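Review status: second pass, February. Applies to all brand accounts managed under the Umomum retail program.

# Pre-Publication Inspection Checklist: Social Media Accounts and Scheduled Visuals

This checklist is to be completed before any campaign is released to the public accounts. The inspector marks each item **Pass**, **Fail** or **Hold** and enters a comment where the result is anything other than Pass. An item marked Hold does not stop the campaign, but it must be cleared within 14 days. An item marked Fail stops all scheduled posts on the account concerned until a second inspector has signed the line.

The inspection reported below covered the Umomum main account, the Umomum snacks and drinks account, and the regional account operated through Vulska. The scheduled queue stood at 69 posts when the inspection opened.

## Section 1. Account access and security

| No. | Item | Result |
|---|---|---|
| 1.1 | Two-step sign-in is active on every account | Pass |
| 1.2 | Former staff and agency users have been removed | Fail |
| 1.3 | Recovery email address belongs to the company | Pass |
| 1.4 | Shared passwords are stored in the approved vault | Hold |
| 1.5 | Connected apps have been reviewed and unused apps removed | Pass |

**Comment on 1.2.** Two agency logins remained active on the regional account after the contract period ended. Both had permission to publish. They were removed during the inspection, and the line remains at Fail until the second inspector confirms the removal from a separate login.

**Comment on 1.4.** The passwords for the main account are in the vault. Those for the regional account were also found in a shared spreadsheet. The spreadsheet is to be deleted and the passwords changed, in that order of record: change first entered in the log, deletion entered after.

**Comment on 1.5.** Steneo, the scheduling tool, retains access to all three accounts. Pace, the reporting tool, has read-only access and requires nothing further.

## Section 2. Rights and permissions for visuals

| No. | Item | Result |
|---|---|---|
| 2.1 | Source recorded for each image and video | Pass |
| 2.2 | Written release on file for each recognizable person | Pass |
| 2.3 | Music cleared for business use on each network | Fail |
| 2.4 | Customer photos used only with written consent | Hold |
| 2.5 | Third-party logos reviewed by the brand desk | Pass |

The asset library holds 2,433 files. The inspector is not expected to open all of them. The sample is drawn from files attached to scheduled posts, and each sampled file is checked against the source log by file number.
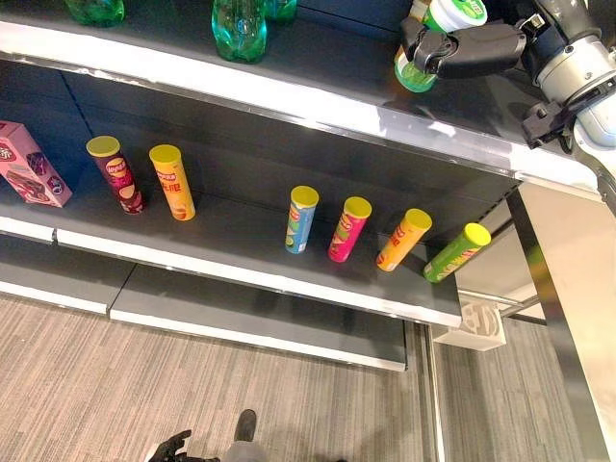 Where the source log gives only the word "internal," the inspector shall ask the uploading department for the name of the shoot and the month it took place. Entries that cannot be completed on the same working day are recorded as Hold. A stock license must be attached as a document. A link to the seller's page is not accepted, as these pages are often changed or withdrawn.

**Comment on 2.3.** Three short videos use tracks from the personal music library of the network. Those tracks are not cleared for company accounts. The videos have been returned to the editor and must be submitted again under a new file number.

**Comment on 2.4.** Consent for four customer photos was given by a reply of "sure" in the comments. The current policy asks for a direct message that names the account, the photo and the intended use. The social desk has been asked to write to the customers again. If no answer is received, the posts are to be withdrawn from the queue.

## Section 3. Format and accessibility

| No. | Item | Result |
|---|---|---|
| 3.1 | Image shape correct for each network | Pass |
| 3.2 | Main text stays clear of the buttons on vertical video | Hold |
| 3.3 | Captions present and proofread | Pass |
| 3.4 | Alternative text entered for each still image | Fail |
| 3.5 | Text and background contrast meets the house standard | Pass |
| 3.6 | No flashing sequence in any video | Pass |

**Comment on 3.2.** The price line sits too low on the vertical template and is hidden by the account name on smaller phones. The design desk has a corrected template. Posts already built on the old template need to be exported again, including those marked as approved.

**Comment on 3.4.** The alternative text field was blank on 22 of the queued stills. On several others the field repeated the caption word for word. Both are treated as failures. Staff are reminded that Steneo does not carry alternative text from one network to another, and that the field must be filled in separately for each. 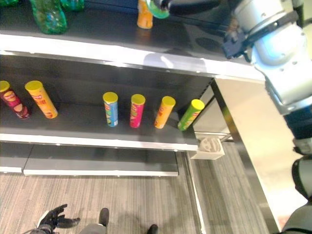 The Vulska desk asked that item 3.4 be moved to Hold for the regional account, on the grounds that the text had been written in full and was lost when the posts were copied across. It stated that the regional team had raised the copying problem before the queue was built and had been told to continue. "We would accept a Fail for work that was not done," the reply reads, "but this work was done, and we can supply the original sheet."

The inspector has received the sheet and agrees that the text exists. The result stays at Fail, as the checklist records the condition of the post at the time of inspection. A note has been added to the file so that the result is not counted against the regional desk in the yearly review.

## Section 4. Content and claims

| No. | Item | Result |
|---|---|---|
| 4.1 | Prices and dates match the current offer sheet | Pass |
| 4.2 | Paid partnerships labeled with the network's own tool | Pass |
| 4.3 | Contest rules linked and readable without signing in | Hold |
| 4.4 | Health and nutrition wording approved | Pass |
| 4.5 | Hashtags checked for other meanings | Pass |

**Comment on 4.1.** Offer posts are to carry an end date in the image itself as well as in the caption. Shared images travel without their captions, and the service desk continues to receive questions about offers that have closed.

**Comment on 4.3.** The rules page opens correctly on a desktop computer. On a phone, a sign-in window covers the text and cannot be closed. The web desk has the ticket.

## Section 5. Response readiness

| No. | Item | Result |
|---|---|---|
| 5.1 | Duty list covers evenings for the full campaign | Pass |
| 5.2 | Saved replies reviewed and outdated replies removed | Hold |
| 5.3 | Steps for pausing the queue tested | Pass |
| 5.4 | Comment filters reviewed | Pass |

**Comment on 5.2.** The saved replies still refer customers to the old returns form. The service desk will supply the new wording.

**Comment on 5.3.** The pause was tested at 4:30 p.m. on all three accounts. Posts due within the next few minutes were still released on the main account. Duty staff must therefore check the live page after using the pause, and remove by hand any post that has gone out.

**Comment on 5.4.** The filter had hidden 1,124 comments since the last inspection. A sample was read, and several were ordinary questions about store hours. Two words have been taken off the blocked list.

## Release decision

- Main account: release permitted after items 2.3 and 3.4 are signed by the second inspector.
- Snacks and drinks account: release permitted after item 3.4 is signed.
- Regional account: not released. Items 1.2 and 3.4 remain open.

Completed forms are to be stored in the program folder under the campaign number, with the second inspector's signed page attached to the front.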